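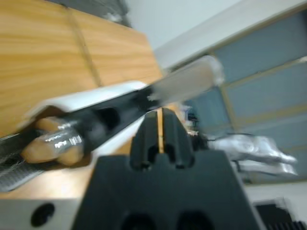 Coffee and Bread Corner for the Shared Table

Ultance equipment for small offices, clubs and guest rooms

Many small offices do not have a kitchen. They have a table, a socket in the wall, and people who would like to drink a coffee in the morning and eat a roll with it. For such places we put together the Coffee and Bread Corner. It is a set of simple things which fit on one end of a table and leave the other end for sitting.

You can rent the set by the month or buy it. The things are the same in both cases, only the service is different. Please read the whole page before you order, especially the part about the table, as most of the questions we receive are about the space.

What is in the set

Capsule coffee machine, white, with water tank
Capsule holder with round black base and wire rods
Serving tray, plastic, with raised rim
Clear plastic cups, in a closed sleeve
Descaling powder for the first cleaning
Printed card with the daily care, which can be fixed to the wall

Capsules, milk, sugar and bread are not part of the set. Capsules can be added to the order. For the bread we recommend that you make an arrangement with a bakery near you, and we say more about this further down.

The coffee machine

The machine is called Clalteck and it is the smaller model of its family. We chose it after trying several machines in our own office, where it had to work every day for people who do not read instructions. It is operated with a lever on the top. You lift the lever, put in the capsule, close the lever and press the button for a short or a long coffee. The used capsule falls in a container inside, and this container must be emptied before it is full. If you forget, the lever becomes difficult to close. Please do not use force in this case. Take out the container, empty it, and the lever will move normally again.

The water tank can be filled at the machine from a jug, or you can take it off and carry it to the tap. Its wall lets the light through, so you see the level of the water without lifting the lid. The lid is dark grey and sits loosely on the tank. We are sometimes asked if it should click. It should not.

In front is the drip tray with a perforated metal plate. Lift the plate and pour away the water under it at the end of the day. Coffee which stays there over the weekend has a bad smell, and it is also more work to clean on Monday.

The machine becomes warm on the upper side when it is used many times one after another. Please do not put paper napkins or the bread bag on the top. 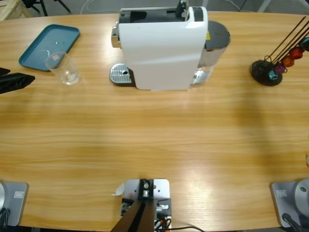 Ultance Equipment Catalogue, Issue 4, page 60

The capsule holder

Capsules are usually kept in their carton, and the carton is usually empty at the wrong moment. With the holder the capsules are in the open, one next to the other in their metallic colours, and everybody can see when it is time to bring new ones. The base is round and black. The rods are thin wire, and the capsules sit in a row along them.

The holder has the name Stosteo in our price list. It takes capsules of the same shape as the machine. Capsules with a soft foil rim can also be used, but they slide less well, and from time to time one of them turns and must be put straight by hand.

Fill it from the end and take from the other end, then the older capsules are used first. If you have guests who prefer decaffeinated coffee, it is practical to give this kind a fixed place on the rods, and to write the colour on the wall card. We learned this from a customer after a long afternoon with the wrong capsules.

For cleaning use a dry cloth. The wire does not like the dishwasher.

The tray

The tray in the set is teal, rectangular, with rounded corners and a raised rim. It is meant for cups on the way from the machine to the other end of the table, but our customers use it for many other things – for spoons, for sugar, for the post. The rim holds back a small amount of spilled coffee. A full cup is too much for it.

The tray can be washed in the dishwasher in the upper basket. Put it in with the flat side to the back, so that the spray arm can turn. We also have it in grey and in white, please write the colour in the comment field of the order form. Without a comment we send teal.

Cups

We deliver clear plastic cups with the set for water and cold drinks. For hot coffee please use your own cups or mugs, or order the Ruppert cup, which is ceramic, low and heavy, and stands well under the outlet of the machine. Tall mugs do not fit unless you take the drip tray away. This is possible, but then the drops go on the table.

The plastic cups are light. An empty one falls easily if somebody pulls a sleeve over the table, so it is better to keep them in the sleeve until they are needed.

Which table do you need?

The set needs a depth of roughly 70 cm, with the machine standing close to the far edge and some free surface in front of it. Any stable table is suitable. A wooden table looks nice with the white machine, and it is easy to keep clean if the surface is oiled or lacquered. On untreated wood please put a mat under the machine.

Some tables are made from more than one panel and have a seam between the panels. Do not place the machine over such a seam. Crumbs and drops collect there, and one foot of the machine can stand a little lower than the others. Move it to one side and the problem is gone.

The cable should go behind the table to the socket and not across the floor where people walk. If the socket is far away, ask an electrician for a new one near the table. We do not supply extension cables for the coffee machine.

Leave also a free place above the machine, for example if you have a shelf on the wall. The lever needs room for opening, and you need room for your hand.

Bread on the same table

Rolls and other small baked goods can stay in a clear plastic bag until they are eaten. The bag keeps them soft and you see at once if there is still something inside. Bread with a hard crust is better in a paper bag, in plastic the crust becomes like rubber after a few hours. Please do not close warm rolls in plastic. Let them cool first, with the bag open.

The bread should have its own side of the table, away from the water tank. When the tank is filled there is nearly always a little water beside it, and a wet bag is not pleasant for anybody. A wire rack or a mesh basket under warm bread is a good solution, because air comes also from below. We do not sell such a rack at present, we are looking for a good one.

Daily care in short

Fill the tank with fresh water in the morning.
Run one cup of water without capsule.
Empty the capsule container after lunch and in the evening.
Empty the drip tray in the evening and wash the plate.
Wipe the table under and in front of the machine.
Switch off at the machine, leave the plug in the socket.

Descaling depends on your water. With hard water please do it every month. The powder is dissolved in a full tank, and after that you run two full tanks of clean water. The coffee after descaling sometimes tastes a bit flat – this passes with the next cup.

Renting

The minimum time for renting is 4 months. In the rent are included the delivery, the first installation and the repair of the machine. If the machine cannot be repaired at your place we bring another one. Broken cups and lost trays are charged at the price from the list. Scratches from normal use are not charged.

At the end of the rent please return the set clean and with an empty tank. A tank which travels with water in it has already made a lot of work for our driver.

Buying

When you buy the set, the delivery is included but the installation is not. Honest opinion of our workshop: you do not need the installation. The machine has one plug and one tank, and the card explains the rest. Spare parts (tank lid, drip plate, capsule container, rods for the holder) can be ordered one by one.

Questions and orders

For orders and rental contracts please write to Dorottya Gál. For spare parts and for all technical questions Ferenc Kun from the workshop will help you. If you write about a problem with the machine, please add the number from the sticker on the underside, and tell us if the lamp is blinking quickly or slowly.

Orders which we received before the last August price list stay valid at the old price until the end of the contract.

Page last changed: Saturday, December 19, 2020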